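Small painted shelf leans to the right when loaded
Posted by Heo_workshop, 29/04/2020

I have a two-tier shelf unit made of painted wood, one screw per joint. With dry goods on the top tier it racks sideways by 12 mm at the top. Empty, it stands square. I would like to stiffen it without a full back panel and without stripping the paint. Would corner brackets be enough, or do the boards need glue?

Akham27
One screw per joint acts as a pivot. A second screw or a dowel fixes most of it. Drill the pilot hole 2 mm in diameter for a typical small wood screw and keep it well back from the end of the board. Glue will not hold on paint, so scrape the contact faces to bare wood first – only the faces that meet, the rest can stay as it is. Clamp overnight.

A painted two-color shelf of the same general type:
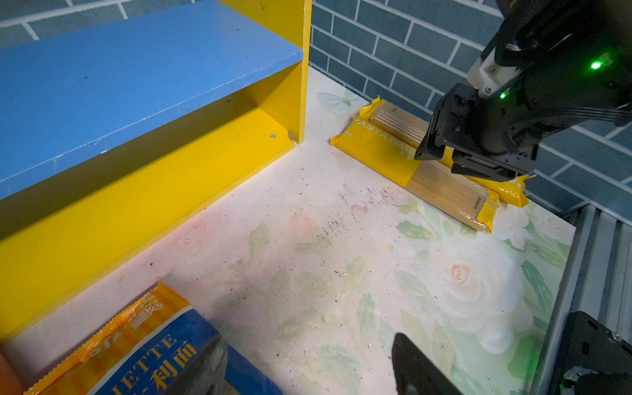
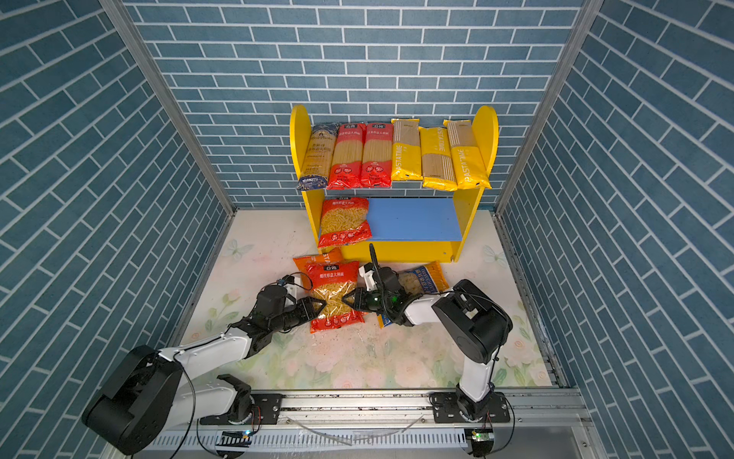

Ga-eun Kwak
I would skip the glue. If the joint is a little out of square when it sets, you are stuck with it. Two 50 mm steel angle brackets under the top board, one at each end, stopped the racking on mine last December and they come off again with a screwdriver. Check the diagonals before the final tightening. They should match.

Wiler
brackets work but use short screws, mine came through the top

Heo_workshop
Thanks. Brackets first, then dowels if it still moves. The diagonals are off by 2 mm now even with nothing on it, so I will square it up before drilling.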